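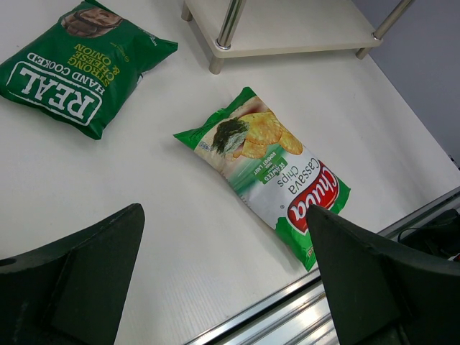
Joddale Film Club: Western Season FAQ

When does the season start?
The first film is on Aug 13, 2022. We show 9 westerns in all, finishing in January.

Where are the screenings?
Upstairs at the Brondberg Hall, Reltside Road. There are 71 seats. The lift is by the side door.

Do I need to be a member?
No. Members get in free and guests pay £2 on the door, cash or card.

Are the films shown in black and white?
If they were made that way, yes. We don't show colourised versions.

Are they suitable for children?
Most are rated U or PG. Under 12s must come with an adult. Some of the films show attitudes of their time, and the printed notes say which.

Can I bring my own food?
Yes, crisps and cold snacks are fine. Please don't bring hot food.

Are there subtitles?
On the second showing of each film. Check the listing before you book.

Is there a talk?
A short introduction before each film, covering the director and how much of the story is true. The Yusof Room is open afterwards for anyone who wants to stay and chat.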